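Heywood Community Board > Local News and Safety

Topic: Theft at the Zativar warehouse

stoltby_east
Posted Friday, 7:40 am
Good morning to all. Did someone read the report about the Zativar warehouse on the Stoltby road? Police say 356 boxes of copper fittings are missing and 2 men are arrested. I live close to that gate and I heard no alarm in the night.

gravelpit
Posted Friday, 8:05 am
Read it. Inside job. You don't move that many boxes without a key.

stoltby_east
Posted Friday, 8:31 am
Maybe, but I would be careful with such words. The report says only that a side door was forced. It does not say that any worker is a suspect.

marrow77
Posted Friday, 9:12 am
The first version said 300 boxes, then they changed it. Which one is it?

gravelpit
Posted Friday, 9:20 am
Same with the October break-in at Pruronon. First it was a small theft, a week later it was 1,376 items. Police never tell us the real number.

stoltby_east
Posted Friday, 12:48 pm
I do not agree with this. In October the company itself sent the wrong list, and the police corrected it when the stock was checked. I kept the newspaper from that week – both numbers are explained there. 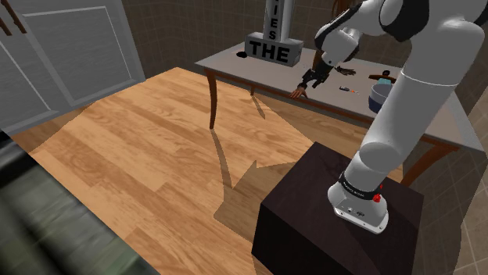 What worries me more is the road. Two street lamps near the gate have been dark since summer, and I wrote to the town about it and received no answer. If other neighbors write also, maybe they will send a person to look.

marrow77
Posted Friday, 1:15 pm
I'll write. Lamps won't stop a guy with a truck though.

gravelpit
Posted Friday, 1:22 pm
Still say somebody had a key.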